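Fridge rota – is it dead or what

isabelle_f
Right. Opened the fridge at 8.15 and the smell nearly had me over. Who had the fish? Rota on the door still says August and the last tick on it is mine. I'm not doing it again. Can we please either stick to the rota or bin it.

tchisholm
Bin it. Never worked. Same 4 people do it every time and the rest of you have "a call".

Ravinder N
I did have a call.

tchisholm
You had a sandwich. I saw you

darlene.t
Can I suggest we just chuck everything out at 4 on the last afternoon of the week, no names, no labels, no arguing. We did that at MacLeod when I was there and it was fine. If it's in there at 4 it goes. Tubs as well.

Ravinder N
Not the tubs. Some of those are decent tubs. I lost a good one last year with the clip lid and never got so much as a sorry.

isabelle_f
Tubs would be washed and left on the side surely

darlene.t
By who though. That's the rota again isnt it

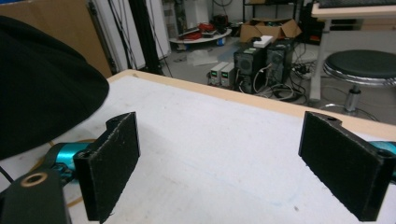 Gekstead Building, First Floor – Bench Team social board

josee_b
Just catching up with all this. Against the 4 o'clock thing, sorry. I'm on lates and my tea is in there at 4. I'd come up on my break to find it in the bin. Labels with a name and a day on, and anything without one can go.

tchisholm
We tried labels. Roll of 762 of the things in the drawer, been there since we moved in, hardly touched

josee_b
Well then we've got labels

darlene.t
Fair point about lates, hadn't thought of that. Could do it in the morning instead? First one in. Anything with no label goes, anything old goes.

Ravinder N
First one in is always me. So thats me cleaning the fridge every week. No thanks.

isabelle_f
Thought you were always on a call

Ravinder N
Very good.

tchisholm
What about paying for it. The Prameck lot downstairs have their cleaner do the fridge on top of the normal round, it's £5 a week. Between all of us that's pennies

darlene.t
I'm not paying to have somebody else's fish thrown away. Its the principle

josee_b
I'd pay. Be worth it just to stop having this thread

isabelle_f
Same. Would need someone to collect the money mind, and we know how the milk money went. Still short on that by the way – 80p, whoever you are

Ravinder N
That was me, will drop it in the tin at lunch

isabelle_f
Ta. Also the milk. Can people stop opening a new one when there's one on the go. Three open this morning and one had gone lumpy.

tchisholm
Lumpy one was oat, it does that. You shake it

isabelle_f
I am not shaking it Tanner

darlene.t
Back to the fridge please. So labels from the drawer, pen on a string on the door, anything with no name goes in the morning. Who does the morning we take in turns, which yes is a rota, but a short one. And the middle shelf is for lates only so Josée's tea is safe. Anyone really against?

tchisholm
Bit against. It'll last a fortnight. But go on

josee_b
Fine by me, thank you Darlene

Ravinder N
Fine if tubs get washed. Not binned. Want that written on the sheet

darlene.t
Will write it on the sheet. Putting it up after lunch

isabelle_f
Still want to know who had the fish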